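Call for Participants: Robot Teaching Operators (paid, no experience needed)

Prusura, Prulledthorpe site
3 min read
Shares 50 | Comments 3

We are looking for people who like to work with their hands and have patience. From November, our teaching floor in Prulledthorpe will open more places for operators. An operator guides two robot arms through simple household jobs, again and again, and the computer keeps a record of each movement. Later our software team uses these records to train the robot.

You do not need to know programming. Many of our present operators came from kitchens, tailoring shops and hotels. Ilham Nugroho, now a shift leader, was a pastry cook before he joined us.

What you will do

You take one task for each session and show it to the robot. In some sessions you hold the arms and move them directly. In other sessions you stay at the side and control them with a pair of smaller arms. The tasks use ordinary things such as cups, cloths and boards. Each new operator receives 50 practice rounds before any record is kept, so please do not worry about mistakes in the first days.

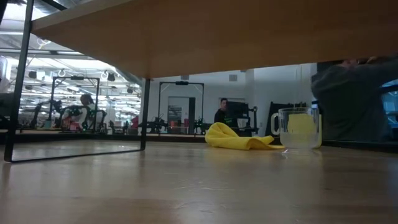
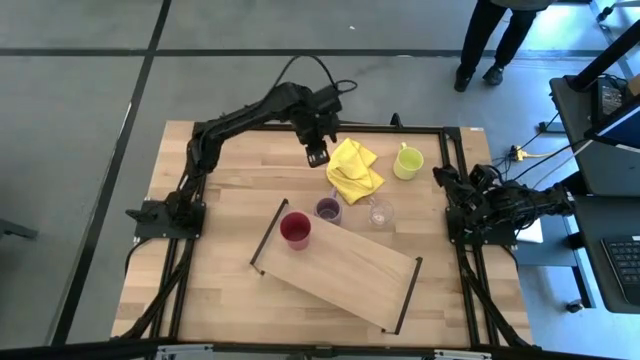 A good demonstration is slow and steady. You must close the gripper at the right moment, lift the object without shaking, and put it down gently. If the cup falls, you mark the round as failed and begin again. We keep failed rounds also, so it is important that you mark them truthfully. Between rounds you move the objects to new positions following the task card.

Who can apply

- You are 18 years or older.
- You can stand or sit at a station for one session of 50 minutes, with a break after it.
- You can read short instructions in English. Speaking does not have to be perfect.
- You can see the difference between common colors, because the task cards use them.
- Left-handed people are very welcome. At this moment we have too few.

If you have a condition of the wrist or shoulder, please tell us before the trial. Some tasks can be done with remote control only, and we will try to find a suitable one.

Time and payment

A shift has 3 sessions. You can choose the morning shift, which begins at 8:30, or the afternoon shift, which begins at 1:30. We pay 180 for each completed shift, in the local currency, and the training shifts are paid the same. Payment does not depend on how many rounds succeed. Transport is not included, but tea and a simple lunch are.

How to apply

Write a short message to Anjani Oei at the Prusura front desk. Tell us your name, which shift you prefer, and one thing you do well with your hands. A CV is not necessary. Please write reference 1142 in the subject line, otherwise your message may go to the wrong team.

We invite suitable people for a trial of one session. Manikandan Kaimal will show you the station and stay with you during the first rounds. You will receive our answer within one week after the trial, also if the answer is no.

Questions about the contract can be sent to Kamarul Hartono at the same desk.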